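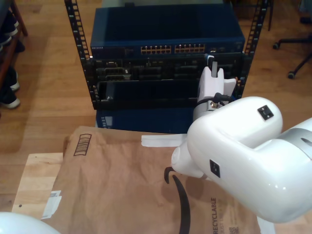
Humidity record, main workshop, entry of 16 Nov 2025. The heating was placed on its winter schedule at the start of the month, and the purpose of this entry is to set down how the indoor air and the stored lumber have responded. The log now holds 258 readings from the Osman recorder, with two gaps where the battery was changed. Relative humidity has fallen steadily and has not yet leveled off. The light wooden floor must be treated as part of the same question. It carries the black open-frame rack with the perforated rails, and any cupping of the floorboards would reach whatever stands on them. No gap gauge was used along the board joints last winter, so there is no earlier figure to compare with. Joints are to be measured this time before the air becomes any drier.

The stored lumber was checked on the same round. There are 16 boards in the trial, all flat-sawn, all from the Atdale delivery, and all stacked on stickers in the north bay. Each board was weighed, measured across the face at both ends and at the middle, and tested with the pin meter in clean wood away from knots. Ends were sealed on receipt. Board 5 had lost part of its end coating and was resealed after measuring; its readings remain in the table but carry a mark.

Movement across the grain is present in every board and is greater near the outside of the stack. This agrees with ordinary expectations. Wood gives up moisture to dry air and shrinks mainly across its width, very little along its length, and the outer boards meet the moving air first. What was less expected is the difference between the two ends of the stack. The east ends are drier by the pin meter on nearly all boards. The warm air outlet is on that side and the damper was found fully open. It has been set to half. The next round should show whether the outlet is the cause or whether the meter was reading differently as it warmed up in the hand.
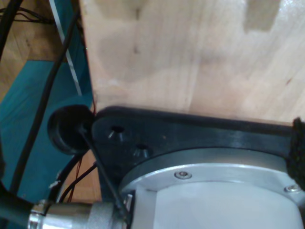
A reply from Skoltside, received on the draft of this entry, objects that pin readings should not be compared between ends at all until the meter has been checked against oven-dried samples, and adds that their own stack showed the same pattern in March and lost it after the pins were replaced. The objection is accepted. Three offcuts from the Atdale delivery have been set aside for oven drying, and the pin readings in the present table are to be regarded as relative only. The weights are not affected.

On the matter of storage, the current practice is to keep project stock in the north bay until the week it is cut. Past work has suffered from this. Panels glued up in damp weather and fitted in winter have opened at the joints, and at least one Firnel cabinet came back with a split along the center of the door panel – the panel had been glued into its groove and could not move. Floating panels remain the rule. Where a wide board has to be fixed to something that does not shrink, the holes at one edge should be slotted across the grain and the screws there left just short of tight.

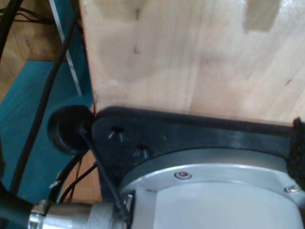 The rule should also cover tabletops, which are still sometimes fastened with plain screws through the aprons. Wooden buttons or figure-eight fasteners are both acceptable. The choice may be left to the person doing the work, provided that the center of the top is held and both long edges are free to travel.

A humidifier was considered for the north bay. The decision is deferred until the oven samples are finished. The bay has one exterior wall with poor insulation, and added moisture may simply collect there and cause mold behind the shelving. A plastic curtain across the opening would cost less and could be taken down in spring. Dimensions of the opening have been entered on the inside cover of this book.

Open items: oven drying of the three offcuts; new pins for the meter; joint gaps on the floor along the south wall and beside the rack; second weighing of all boards, in the same order and on the same scale. Board 5 to be weighed twice, as the new end coating will have added to it. The recorder battery is due for replacement before the holiday closure.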